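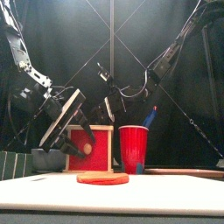
Fig. 3. Two arms over a red box.

Section 3: Setting up your league in Rultby

Your league needs a commissioner before it needs anything else. Whoever opens the account gets the job, so choose your moment.

1. Sign in and select New League. Enter a name of up to 33 characters. Emoji count double.

2. Choose a format. Table awards points for wins and draws. Knockout sends the losers home, where they will keep messaging you.

3. Set the transfer window. The default closes at midnight on the last day of July, league time. Check the time zone under Settings – Region.

Note: League time is the commissioner's time. Managers abroad will find this out at the deadline.

4. Invite your managers. Each one gets a link that works for three days. To send a fresh one, open Members and select Resend.

5. Run the draft. Rultby picks the order at random and shows it to everyone at once.

Caution: Redraw Order can be used once per season. Everyone in the league is told who pressed it.

6. Lock the squads. Players can still be swapped after this, but each swap costs a transfer.

Note: If two managers claim the same striker in the same minute, the lower-placed team gets him. Appeals go to the commissioner – see step 1.

To import results from last season, go to Section 4.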